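Buvalach workshop build – progress report to the Cosgrove small grants desk
28 Dec 2022
From: Angus Partington
Cc: Rawiri McPhee

Sorry this is a bit rushed, wanted it with you before the year closes. Covers everything since the August report. Money first, then the robot, then what we still owe you.

Money

Spent to date: $3,116. Biggest line is the hands and the wrist adapters, then cable, then the power supply we had to replace. Receipts are in the shared folder, sorted by month. Two are missing, both small, both hardware store. I've asked for reprints. If they don't turn up take them off our total and I'll cover it.

Nothing spent on rent, the workshop is still letting us have the back corner on the old terms. Rawiri's hours and mine not charged, same as before.

Where the build is at

Task is the same one we proposed. Fridge to basket, basket to fridge, play food only for now. Robot stands in one spot, no walking. We dropped walking from this stage back in August and I don't regret it, would of eaten the whole grant.

Both arms are running off the one controller now. Old setup had a controller each and they drifted apart after an hour or so, you'd ask for both hands at chest height and get one at chest and one at ear. Fixed. Rawiri rewrote the timing side of it over two weekends and it has held since.

Reach into the upper compartment was the big item on your list from last time. Status: works, slow. The elbow has to come up before the hand goes forward or the knuckles catch the door. We put a fixed waypoint just outside the opening and everything goes through that. Not elegant. The planner we wanted to use (Prutus) kept finding clever paths that went through the hinge side, so it's parked until we have a proper model of the door. 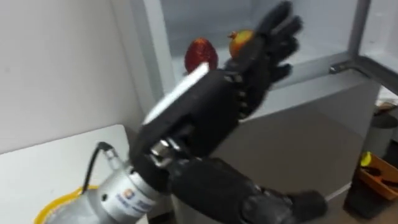
Right next to the orange-red fruit, second arm held low.

Grip is better than reach. Fingers close until the current rises, then hold. Round things are good. The apple is the most reliable item we have, then the pomegranate. The strawberry gets pushed more than it gets picked, and if it's near the back of the shelf forget it. We tried rubber fingertips cut from a glove and they helped for a day and then peeled. Next try is dipped ones, Rawiri has a tin of the stuff.

Drop height into the basket still too high. You asked about this in your last email. We lowered it twice and got a crushed rim on the second go, so it went back up one notch. New basket was cheap.

Cabling. This ate most of November if I'm truthful. Every cable on the back was cut to length for a robot with its arms at its sides, so the first time an arm went up over the shoulder it pulled a connector half out and we lost the hand mid move. Everything has been rerun with slack,

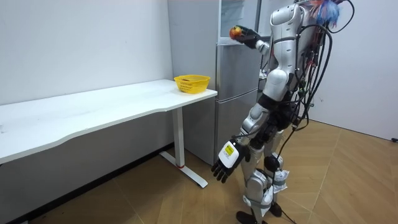

and the bundles are tied at the hip and the shoulders only, nothing in between. Looks messy, works fine. We tug test the lot before each session. I'd like to do it properly with a sleeve but that is next years money.

Knee joints are locked in software and padded. Legs do nothing at this stage apart from hold it up, which suits us.

Test runs

Standard session is 12 attempts, one item per attempt, mix of directions. Last full session before the break we got 10 clean. Of the two misses one was the strawberry (see above) and one was the eggplant, which rolled. The session before that was 6 clean, on the old waypoint. So there's movement, but I would not put a lot of weight on two sessions and neither should you. More in the new year.

We count an attempt as clean if the item ends up where it was sent and no one touched anything. Nudging the basket by hand counts as a fail, even when it's obviously our fault for putting it in the wrong place.

Vision

Head camera finds the basket every time. Fridge is harder. Light changes a lot between the shelf and the table and for a while it was reading the shelf lip as the back wall, so the hand stopped short. Rawiri fixed exposure by hand for now.
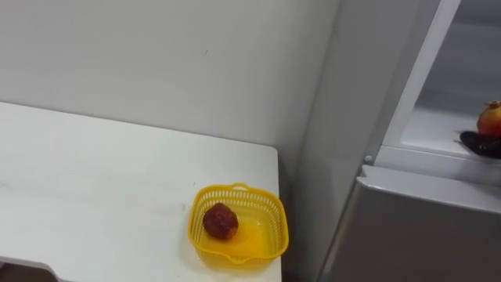 Item detection is the part I'm least happy with. Trained on the small Drilbridge set plus our own pictures, and it is fine with one thing on a plain backround. Overlap is where it goes wrong. With the eggplant lying in front of the pomegranate like that, low down on it, the detector wants to draw one box over the pair of them and the grasp point lands in between. Single items in the basket, no problem. Two options – more pictures with overlap, or leave gaps on the shelf and say so in the write up. Leaning to the first, it's only time.

Behind schedule

Door opening. Not started. We open it by hand before each session. Was due this quarter, asking to move it to the next one.

Write up for the workshop site. Half done. Parts list is up to date, wiring diagram is not.

Emergency stop on a longer lead. Part arrived, wrong plug, reordered. Until then one of us stays within reach of the short one whenever the arms are live.

What we need from you

OK on moving the door item. A yes or no on whether fingertip material can come out of the parts line or needs its own. And the form for the second payment, the link in your last mail went to a dead page.

Rawiri is away first week of January so send anything to me. Session logs can go up whenever you want them, just say what format.

Angus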